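Sorting Household Plastics in Shared Student Housing: Final Project Report

Prepared by Sewwandi Munasinghe, Kavinda Kumarasinghe and Negin Bagheri
Supervisor: Mylene Bautista
Submitted 10 May 2025

1. Background

The residence at Basto Court houses 190 students in shared flats. Each flat is provided with a general waste bin and a mixed recycling bin, both emptied into larger containers in the rear yard. In the autumn term the residence office informed tenants that several recycling collections had been refused on account of food residue and unsuitable items. The present project was undertaken to establish what tenants understood of the existing rules and whether clearer printed guidance would be of use to them.

The project was limited to plastic packaging. Glass, paper and metal were left out, as the rules for these materials were already displayed in the yard and appeared to cause less difficulty.

2. Method

A short questionnaire was delivered to every tenant. It asked which items the tenant would place in the recycling bin, whether caps should be left on bottles, and where the tenant would look for advice. Interviews were then held with tenants from 11 flats. Shafiq Sivakumar assisted with the interviews and prepared the written notes from which the quotations in this report are taken.

Interviews took place in the tenants' own kitchens wherever possible, as it was thought that people would speak more freely about their habits there. Each lasted long enough to cover the questionnaire again in more detail.
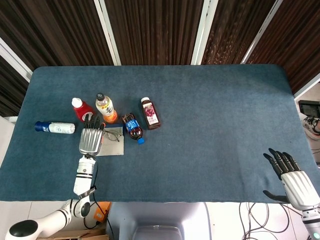 Answers were grouped under three headings: what is recycled, how it is prepared, and who in the flat takes responsibility for the bins. Where two tenants of the same flat gave different answers, both were kept.

3. Findings

The question of caps produced the widest disagreement. Some tenants removed them as a matter of course and put them in general waste; others had always left them on. One tenant remarked, "I was taught to take the lid off at school and I have never thought about it since." The current guidance from the residence asks for caps to be replaced after rinsing, but this is stated only on the second page of the tenancy handbook.

Labels caused some uncertainty as well. Several tenants believed that a bottle with a full plastic sleeve could not be recycled at all. Others peeled off every label, including paper ones, and found the work tiresome enough to give up during examination periods.

Responsibility for the bins was seldom agreed in advance. In 2 of the flats a written rota was in use – in both cases drawn up after an argument.

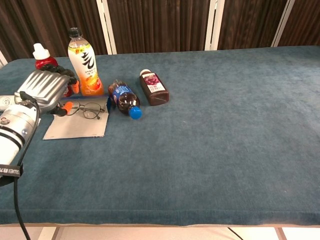
Tenants who had moved from another town tended to follow the rules they had known there. It had not occurred to most of them that these might differ.

4. Recommendations

The handbook entry on recycling should be moved to the first page and shortened. A single printed sheet should be fixed inside the cupboard door nearest the bins in each kitchen, giving the rules on rinsing, caps and sleeves in plain words. New tenants should be shown the yard on arrival.

A draft of the sheet has been passed to the residence office for comment. Subject to its approval, copies will be placed in the kitchens in June, before the summer tenants arrive.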